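Ulwood Boards > Home Office and Desk Setups > Labeled cups and bins, anyone else?

tansidepanel
I have gone all in on paper bands for my desk containers and I'm so happy with it! A strip of white paper around the outside, black marker, done. Cubicle desk with a wavy back edge, one of those curved white privacy panels on the left and the cable opening on the right. Show me yours too please!
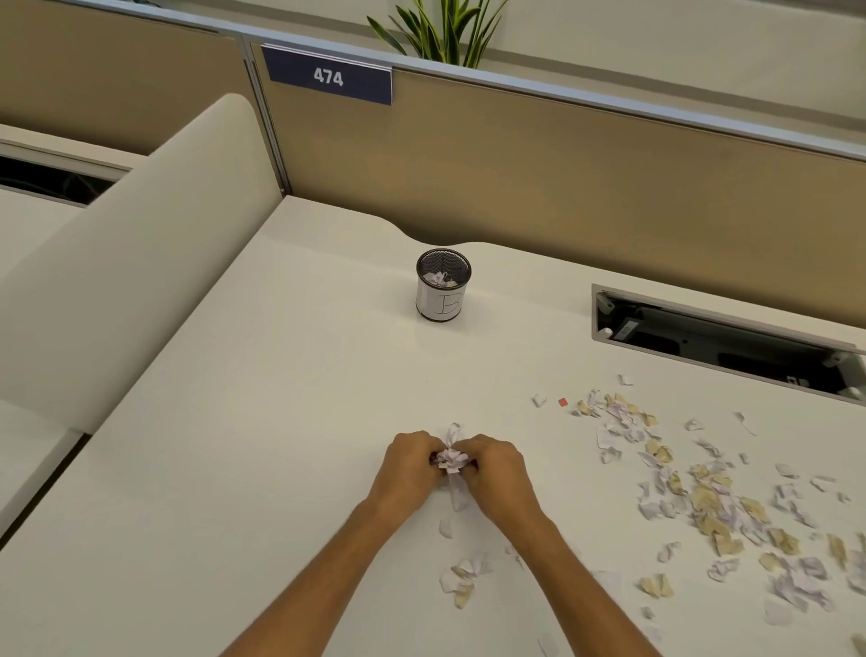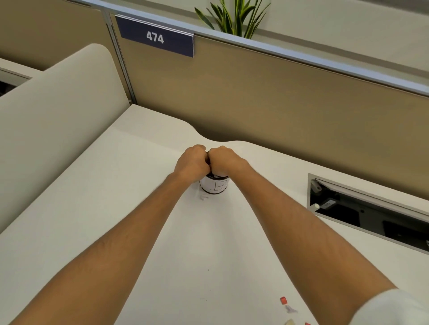
Same desk in both.

Last changed: November, 9:52 pm

rimshot_ravn
Love the big B. Mesh cups are the best cheap desk thing there is, and a paper band is perfect for them, nothing sticks to mesh otherwise. I tried round stickers on mine and they were on the floor by lunch. Do you tape yours or just wrap it tight?

tansidepanel
Tape, on the back where it meets. I cut the strip a little long so it overlaps by an inch or so. My first two were too short and I had to start over.

paperweightpat
Going to be the grump here. Crumpled paper in an open mesh cup on top of the desk would drive me up the wall. Scraps belong in a bin under the desk. Your desk is so nice and wide, why give up any of it?

tansidepanel
Fair, but I never get up for the one under the desk! If it's in reach I use it, and if it isn't the scraps pile up next to my keyboard for a week.

Lovetti_fan
Team desktop cup. I have 6 of them (yes, I know) and every one has a letter. A is receipts, B is scrap, C is pens that work, and so on. My sister says it looks like a school science fair and I take that as praise.

paperweightpat
What happens when you forget what D is?

Lovetti_fan
Then I look in D.

quietcorner9
Can we talk about that cable opening though?? Mine at work is a tiny round hole and I can get one plug through it on a good day. A long one like that with a lid is a dream. I'd put a power strip down there and never see it again. Also jealous of the plant behind the partition in the first picture, those pointy leaves are great against a plain wall.

rimshot_ravn
Watch out with the lid up, small stuff goes down there. I lost an eraser and 2 paper clips in mine over the summer. I see little red bits near the right side in the second picture, I'd scoot those back a few inches.

tansidepanel
Ha, good call, will do.

paperweightpat
Okay, I'll say one nice thing. The paper band beats a label maker. I've had a Totstead one in a drawer for more than a year and the tape costs more than the cups did. Still putting my scraps on the floor where they belong. In a bin, I mean.

Lovetti_fan
We'll get you yet! Try one cup for a week and post it here. Any letter you like.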